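desk reset thread, go
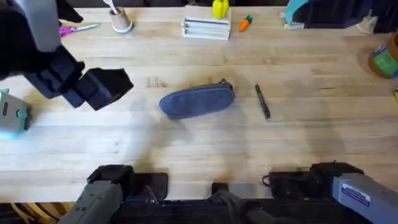 denim pencil case, black marker, pink scissors at the back

1/ rule for October: if it writes or cuts it lives in the pencil case. no more drawer archaeology

2/ tested 31 pens last night. 10 dead. why do I keep dead pens

3/ Tiziana wants the scissors on a hook -- nope, they go in the cup

4/ the denim has faded so nice, not replacing it. zipper pull still hangin on

5/ highlighters tmrw. there are up to 29 of them, pray for me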